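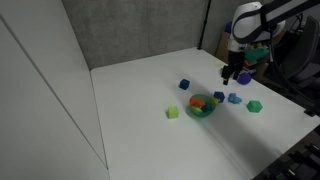 第五章 先问一句:它到底学会了什么

5.1 从一张桌子说起

学生项目的汇报通常有一个固定的高潮:机械臂落下去,夹住一块积木,提起来,放进碗里,台下鼓掌。本章建议读者在鼓掌之前先等一等。一次抓取成功,能说明的事情很少。它说明在那个光线下、那个摆法下、那一次,夹爪的两根手指恰好合在了该合的地方。至于换一个摆法会怎样,演示本身没有回答。

本章围绕一个课程项目展开。项目名叫“Skelar”,由布里尔索普(Brillthorpe)学院机器人社的学生完成,任务写在开题报告里只有一句话:“把桌上的玩具收进碗里。”指导教师玛尔塔·乔尔诺沃尔(Marta Chornovol)在报告页边批了两个问题:哪些玩具?收进去以后怎么算?学生们用了大半个学期才把这两个问题答得像样,而写控制程序反倒没花那么久。

读者会发现,本章的代码不多。前四章已经讲过运动学和手眼标定,这里不再重复。本章要练的是另一种功夫:把一句含糊的任务说明改写成可以判定对错的规则,再设计一组有可能让自己丢脸的测试。

5.2 任务说明里的漏洞

“收进碗里”听上去很清楚,其实不然。一件玩具搭在碗沿上,一半在里一半在外,算不算?夹爪把它推进去而没有夹起来,算不算?碗被碰得挪了位置,后面的动作照旧,算不算?

斯捷法尼娅·西莫年科(Stefaniia Symonenko)负责写评分规则。她的初稿只有一行:“玩具在碗内即为成功。”按照这条规则,组里第一轮测试的成绩相当漂亮。随后伊霍尔·霍尔季延科(Ihor Hordiienko)重看记录,提出有两次应当作废,两人为此争了一个下午。争论的内容本身不重要,值得注意的是时间:规则是在看到结果之后才改的。结果出来以后再改规则,无论改严还是改松,先前的数字都不能再用。这一点学生不爱听,许多发表了论文的人也不爱听。

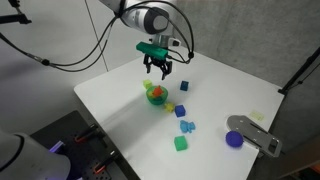
图5-2 Skelar项目的工作台。半透明绿碗中是橙色星形玩具,碗外另有方块和小球。

形状也是问题的一部分。方块有平行的侧面,两指夹爪对付它比较省心,只要手指方向与侧面对齐即可。星形玩具就麻烦些,接触点可能落在尖角上,也可能落在凹处。球只要没夹在正中,就容易被挤跑。如果测试中方块占了多数,总成功率自然好看,但这个数字主要反映了选题者挑了什么东西,对方法的优劣说明不了多少。因此,成功率应当按形状分别报告。只给一个总数的报告,读者有权怀疑。

颜色同样如此。组里最初用颜色阈值来分割物体,理由是“玩具颜色都很鲜艳”。这个理由在白色桌面上大致成立。可是绿色的方块放在绿色的碗旁边呢?碗是半透明的,隔着碗壁看到的黄色还是不是原来的黄色?阈值法在这些地方需要单独检验,仅凭“鲜艳”二字过不了关。

5.3 从手腕上看

项目组在腕部装了相机。这样做的好处常被夸大。相机离物体近,分辨率高,夹爪和目标在同一画面里,看起来什么都有了。代价则往往写在报告的附录里:手指和连杆会挡住一部分桌面,而且画面随着手臂一起运动,任何标定误差都跟着走。

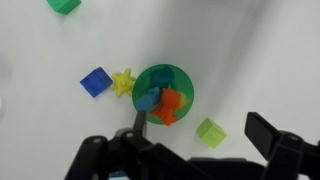
安东尼娜·库兹缅科(Antonina Kuzmenko)在中期汇报中声称,腕部相机“解决了遮挡问题”。乔尔诺沃尔老师要求她把这句话改成可以检验的形式。改后的说法是:“在接近目标的最后阶段,目标物体的大部分轮廓仍可见。”这句话弱得多,也有用得多,因为它可以被一次次测试推翻。请读者留意,弱的说法并不丢人。一份报告如果每句话都强到无法检验,那它多半什么也没说。

堆叠是另一处难关。几件玩具挤在一起时,彼此遮住边缘,分割算法可能把两件看成一件,也可能把一件切成两件。夹爪在这种情况下的“成功”尤其可疑:它瞄准的是甲,带起来的可能是乙。如果日志只记录“夹起物体:是”,这个错误就永远不会出现在表格里。组里后来在日志中加了一栏,记下目标编号和实际夹起的编号,成绩随之下降。下降后的成绩才值得讨论。

5.4 光线与边界

阴影会骗过阈值法,这在第三章已经讲过。项目组的对策是把阈值放宽。放宽以后漏检少了,误检多了,报告里却只提到前者。评阅人应当习惯性地追问另一半。

桌子的边缘也要写进规则。任务说的是“桌上的玩具”,那么算法怎样知道哪里是桌子?相机稍微偏转,桌外的东西就进了画面:地板、支架、旁边的另一张桌子,可能还有颜色很像玩具的杂物。

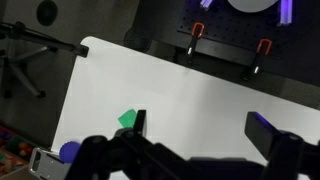
一种常见的做法是预先画定工作区,凡是落在区外的检测结果一律丢弃。做法简单,也够用,前提是标定准确。另一种做法是让网络自己去学桌面与背景的区别。吉兹兰·拉加卜(Ghizlane Ragab)主张后者,理由是“更通用”。她没有拿出在第二个房间里的测试结果,因此本书作者对“通用”一词持保留态度。

5.5 本章的工作方式

后面各节将按以下次序进行:先写判定规则并签字封存,再确定测试物体和摆法,然后才运行程序。每种摆法至少重复6次,失败的记录与成功的记录一并保存。中途不得更换玩具,不得挪灯。如果确有必要更换,从头再来。

读者手头若没有机械臂,也可以完成本章的大部分练习。判定规则可以用手来试:请一位同学按照你写的规则去收玩具,并允许他在规则许可的范围内尽量偷懒。他偷懒的办法,往往就是你的程序日后会走的路。

5.6节从西莫年科的第二稿规则开始,该稿共5条,其中2条后来仍被证明有歧义。读之前请先自己写一份,不要往后翻。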